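進捗報告書 手持ちグリッパの比較評価(中間)
作成日:2018年9月24日
提出先:Walczak 助成事業 担当御中
作成:Undari 技術評価班

1. 今期の結論
先に結論を書きます。現時点では、リブ付き柔軟指への全面切り替えを勧める根拠は揃っていません。6月の計画書では、Rikberg の平行爪を年度内に置き換える前提で予算を組みましたが、この前提はいったん外していただきたいと考えます。柔軟指が悪いという意味ではなく、良いと言えるだけの比較がまだできていません。

2. 実施内容
対象は次の2種です。
・リブ付き柔軟指(マゼンタ、左右一対、手持ち治具に取り付け)
・Rikberg 平行爪(従来品、同じ治具に取り付け)
計画では各500回の把持試行を予定していました。柔軟指は予定どおり500回を終えましたが、平行爪は179回で止まっています。治具側の取り付け穴が合わず、アダプタの作り直しに時間を取られたためです。この差がある以上、成功率を横に並べた表は今回の報告には載せません。載せれば数字が独り歩きします。

対象物は、布、リモコン、小さな円形の物、マーカーなど、生活や事務で普通に手に取るものに限りました。供給元の資料に出てくる果物や卵は使っていません。見栄えはしますが、当方の用途とは関係がありません。
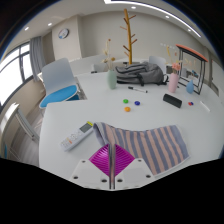 評価の基準も計画書から変更しました。当初は「持ち上がったか否か」だけを記録する予定でしたが、これでは指先で引っかけただけの把持と、面で安定して保持した把持が同じ扱いになります。途中から、持ち上げたあと水平に移動し、置き直すところまでを一回と数えています。変更前の試行は別集計とし、後半の分とは合算しません。この点で前回報告の集計表は使えなくなりました。差し替え版は次回提出します。

3. 柔軟指について分かったこと
布のつかみやすさは供給元の説明におおむね近いものでした。指が布のしわに沿って変形するので、操作者が角度を厳密に合わせる必要はあまりありません。ただし、これは操作者が人間だから言えることです。手持ち治具では、人が無意識に手首で補正しています。同じ指をアームに付けたときに同じ結果になるかどうかは、今回のデータからは分かりません。供給元が示す成功率も手持ちでの値なのかアームでの値なのか、問い合わせ中で回答をもらっていません。

薄く平たい物については評価が割れています。指先が机の面に当たった時点で先に変形し、物の下に入らずに上を滑ることがあります。慣れた操作者は片側を押し当てて縁を起こすようにして取りますが、これを指の性能に数えてよいのか、班内でも意見がまとまっていません。私は数えるべきではないと考えています。 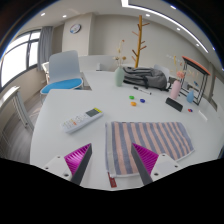 図2 柔軟指での作業。指の間の先に縞模様のタオル、左にリモコン、その奥に緑・橙・青のキャップ。

耐久性については、現段階で何も主張できません。500回は摩耗を論じるには少なすぎます。指の根元のねじが緩むという指摘が操作者から出ていますが、締め付けトルクを記録していなかったので、指の問題なのか取り付けの問題なのか切り分けられません。これは当方の不手際です。

4. 魚眼カメラと記録系
治具側のカメラは広角で、机全体と指先を同時に収められる点は助かっています。一方で周辺の歪みが強く、端にある物との距離は映像からは読みにくいです。歪み補正をかければよいという意見もありますが、補正後は指先付近の解像感が落ちるため、把持の瞬間を見直す用途には向きませんでした。

記録制御には Zosix を使っています。期間中に保存した記録は1228件で、練習や中断した回も含みます。件数だけ見ると順調に見えますが、評価に使えるものはこれよりずっと少なく、この件数を進捗の指標にすることには反対です。指の開閉信号と映像の時刻がずれる不具合もあり、Zosix の設定変更で減りはしたものの、なくなってはいません。ずれのある記録を除外する作業は手作業のままです。

5. 物の配置について
机上の配置は、物の種類と位置を変えながら記録しています。同じ配置ばかりで試せば、操作者が位置を覚えてしまい、後半ほど成績が上がります。実際に初期の集計にはその傾向が見え、指の改良効果と読み違えるところでした。

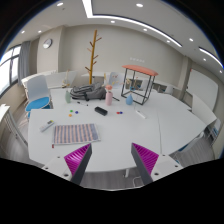 図3 黒いイレーザーの左右に色付きの円形の小物を置いた配置。左に縞模様の布とリモコン。

それでも、配置の変え方は操作者任せで、難しさが揃っていません。次期は配置表を先に作り、両方の指で同じ表を使います。手間は増えますが、ここを省くと比較の意味がなくなります。

6. 次期の予定と依頼事項
・平行爪の残り試行を完了する。アダプタは再製作済み。
・ねじの締め付けトルクを毎回記録する。
・アームに取り付けた予備試験を2種の指で実施する。
・柔軟指の追加購入は、上記の結果が出るまで見送る。

依頼事項は、追加購入枠の執行期限の延長です。期限に合わせて先に買うという選択もありますが、現状の根拠では支持できません。延長が難しい場合は、同枠をアーム試験の治具製作費に振り替えることの可否をご回答ください。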